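Resoling my old walking boots

I have been putting this off since September, when the left heel of my brown boots finally wore down to the nails and started clicking on the kitchen tiles like a tap dancer. My father would have had them off my feet weeks before that. He was a great one for looking after shoes, and I can still smell the polish when I think about it.

So off I went to see Horacio Toledo, who has the little repair place behind the bus stop (the one with the bell that sticks). He turned them over, tutted a bit, and told me the uppers had another 15 years in them if I'd only feed the leather now and then. New soles and heels came to 70 pounds – more than I'd hoped, I'll admit, but the boots cost me nearly three times that when I bought them, and I do love them dearly.

While I waited for my ticket (number 804, which I managed to lose before I got home) we had a good long chat about creams. He swears by Gallardo, the plain one with no colour in it, put on with an old vest and left overnight.

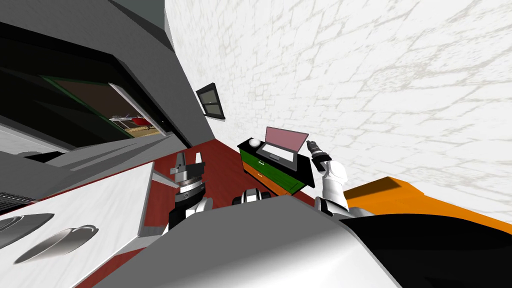 I've done as I was told, two thin coats and then a good brush in the morning, and the creases across the toes have softened up beautifully. My friend Nélida says I should have used wax as well, and she may be right, but I'll wait until the wet weather properly sets in before I try it. If any of you have a favourite for brown leather, do leave me a note!

Recent posts
Laces that stay tied
Zulema's gloves and the missing button
A new strap for the Traveck bag
What I keep in my mending basket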